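Chapter 7
How a Bill Becomes a Study

In August the health subcommittee of the Ruromstead state assembly received a bill that was less than two pages long. It did not make anything legal or illegal. It did not raise a tax or open a clinic. It told the state health department to find out whether a supervised program of light therapy could reduce long-term insomnia among night-shift workers, and to report back before the next budget session. The sponsor was Aurelia Moldovan, a second-term member from a district with two hospitals and a large freight depot. Her bill passed the subcommittee without debate and then sat for months.

Bills of this kind are called study bills. They make up a large share of what state legislatures pass on health matters, and they get very little attention in most courses on government. This chapter looks at what they are for, how they are written, who carries them out, and what happens to the reports when they arrive.

7.1 What a study bill does

A study bill directs a public body to gather information on a stated question. The body may be a department, a state university, or a commission set up for the purpose. The bill usually names a deadline and the office that will receive the findings. It may or may not come with money.

The last point matters more than it seems to. A study with no funding has to be done by staff who already have other work. The Moldovan bill first asked for a field trial at four worksites. The fiscal office put a price on it, and the finance members sent it back. The version that passed asked for a review of existing records and a survey. A field trial was left "subject to available appropriations," a phrase students will meet many times in this book.

Legislators support study bills for different reasons. A member may want to know the answer. A member may also want to be able to tell voters that something is being done, or to delay a stronger bill that would otherwise come to a vote. One bill can attract all of these supporters at once, and the voting record will not show which was which.

7.2 Writing the question

The wording of the question decides most of what the report can say. Compare two drafts of the same section:

Draft A. The department shall study the benefits of light therapy for shift workers.

Draft B. The department shall study the effects, costs, and risks of light therapy for shift workers, and shall compare it with treatments now in use.

Draft A assumes there are benefits. A department that found none would have little to report and might be accused of ignoring its instructions. Draft B leaves the result open and asks for a comparison. It also costs more to carry out. Opponents of a policy often ask for language like Draft B, and so do researchers, who do not want their names on a report with the answer written into the title.

Drafters also have to define terms. In the Ruromstead bill, "shift worker" went through several versions. The final text covered anyone employed in the state who worked at least 11 overnight shifts in a three-month period. This left out most volunteer firefighters — a gap that came up at the floor vote and was not fixed.

7.3 Who does the work

The department assigned the study to its research office, then under Hayley Ashworth. The office had no sleep specialist. It signed an agreement with the Samutis Institute to design the survey and kept the records review for itself.

The survey went to 3,620 workers, and 2,562 returned it. Of those who replied, 442 said they had already tried some form of light treatment on their own. The office had not expected that group to be so large, and the questionnaire had only one item about it. The report could say how many people had tried the treatment but very little about how they had used it or for how long.

Outside contractors raise questions of their own. Curnero, a company that sells lamps and timers, offered to supply equipment at no charge if a field trial went ahead. Ashworth declined the offer in writing and attached her letter to the report. State law did not require her to do either. Several states now have disclosure rules for studies ordered by the legislature, and these are covered in Section 7.6.

7.4 The report arrives

The finished report was delivered on April 8, 2019. It found moderate support for the treatment in earlier research, weak evidence on cost, and no data from the state's own workers on lasting effects. It recommended a funded trial. Moldovan filed a bill for one within the month.

The Bošković model, introduced in Chapter 3, treats a report like this as a handoff between two institutions with different clocks. As you read the rest of the chapter, note where each body's responsibility ends, and whether the other has the staff and money to take over.
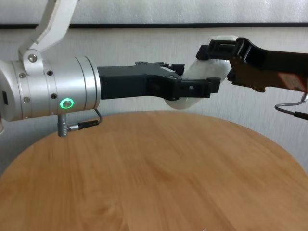 Figure 7.1. Two robotic grippers and a translucent, curved piece above a round table.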